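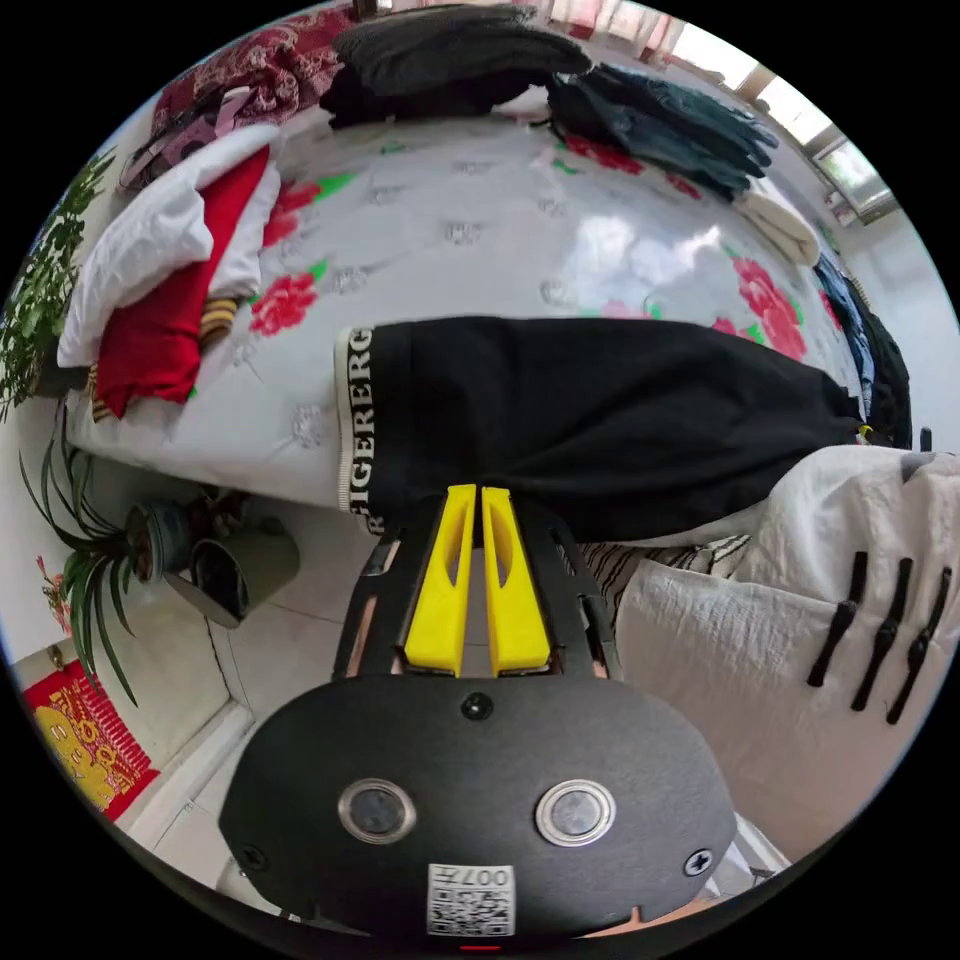
On the bed: black garment in the middle, folded things round the edges, roses underneath.

The Bed Is a Table Now

Every home has one flat surface on which the clean washing is dealt with, and in most homes it is the surface somebody hopes to sleep on by eleven. I have read a good deal about laundry rooms. Magazines are fond of them. They come with a butler's sink, a run of pale cupboards and a counter at hip height, and they belong to people who own four shirts. The rest of us fold on the bed.

I have been folding on beds for over 30 years and have opinions. The first is that the quilt matters more than anyone selling quilts will admit. A plain dark cover swallows socks whole. A fluffy one grips, so that each T-shirt has to be peeled off it like a plaster. What you want is something smooth and quilted with a bit of pattern, and if the pattern happens to be large red roses, so much the better, as you can navigate by them. Jumpers north of the big rose, please, and nothing on the leaves.

The second is that you should begin at the edges. Put your finished stacks along the sides and the far end, and keep the middle clear for whatever you are wrestling with. People who start in the middle end up folding in mid-air, chin on chest, holding a towel like a man reading a very large newspaper.

I once spent a November evening in Ostport with a borrowed copy of the Goossens method, a pamphlet of 208 pages on how to fold a household. It was thorough. It gave a chapter to napkins. It asked me to sort by fibre, then by owner, then by how soon the thing would be wanted again, and at half past nine I had six piles, no bed and a strong wish to be wanted by nobody. I kept one idea from it, the one about folding the heavy things first, and gave the rest back.
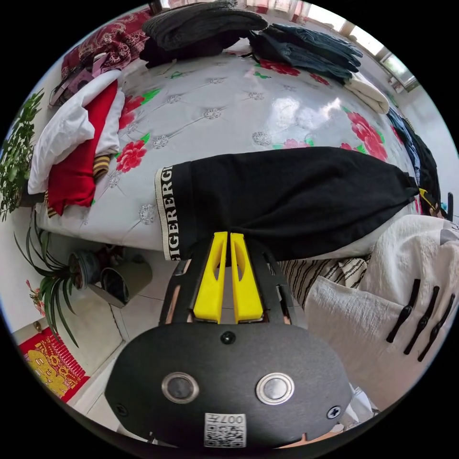

Trousers with an elastic waistband are the hard case, and Goossens ducks them entirely. Jeans more or less fold themselves. They are stiff, they know where their knees are, and once stacked they will stay at the far end of the bed until called for, as the blue ones have done, next to something dark grey and equally well behaved. Stretchy black trousers have no such discipline. They lie across the quilt with the legs trailing off towards the edge, and the white waistband, lettered all along like a parcel that has been through customs, bunches up the moment you let go. My own way is to take hold at the waist, lay one leg over the other, smooth towards the ankle and fold in three before the elastic has time to form a view.

Then there are the garments with fastenings. Anything with toggles wants to be done up before it is folded, and anything you can't be bothered to do up should be hung over the side and faced later. I have had a jacket hanging over the side since spring.

Shops would like to help. Findo will sell you a folding board with hinged flaps, and Stonbridge does a set of fabric drawer dividers that I bought in a weak moment. The board works well on shirts and turns everything else into a sort of envelope. The dividers are now full of phone chargers. The Stonbridge catalogue runs to 400 items for keeping clothes in order, and I'd happily trade the lot for a bed that was ten inches higher. My back agrees with me about this from roughly the third pair of trousers onwards.
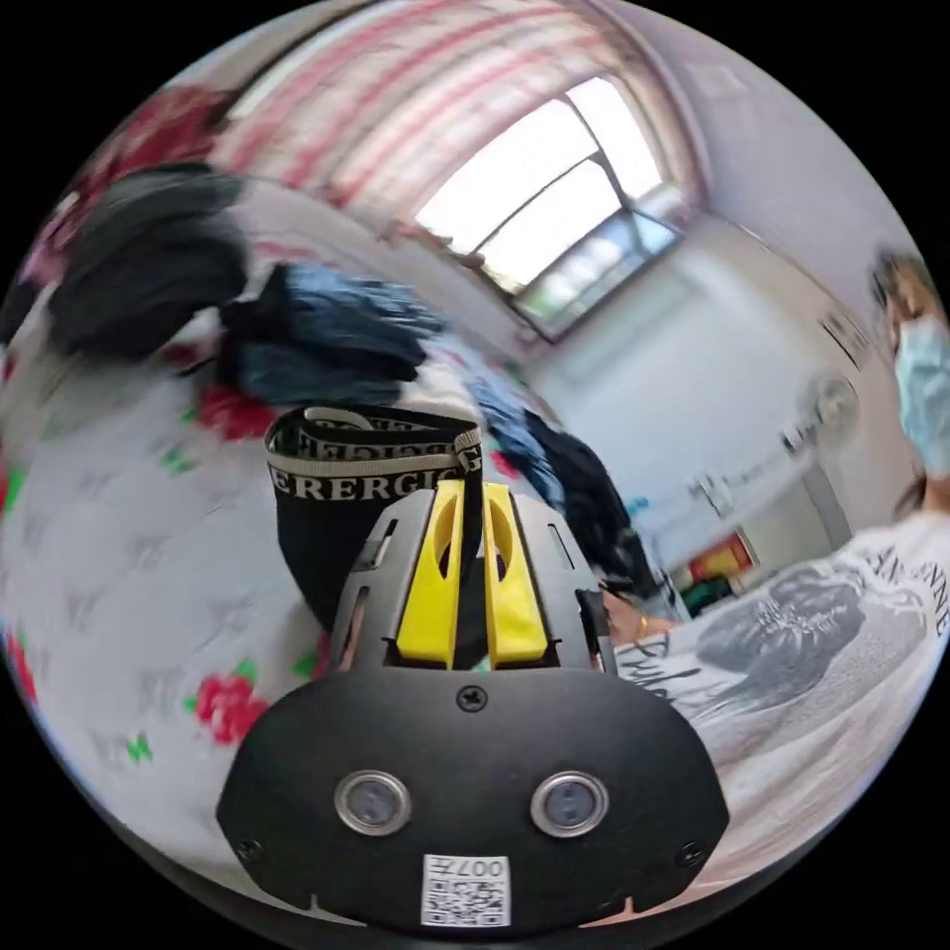
The waistband curls over. Denim-like and dark things wait their turn among the roses.

What remains at the end is always small and black. You will know the pile. It has been pushed from one side of the bed to the other all evening, and it contains the things too slight to fold and too numerous to ignore. Some people roll them. Some people, and I have met them, iron them. I open the drawer, lower the whole lot in with both arms and lean on the front until it shuts.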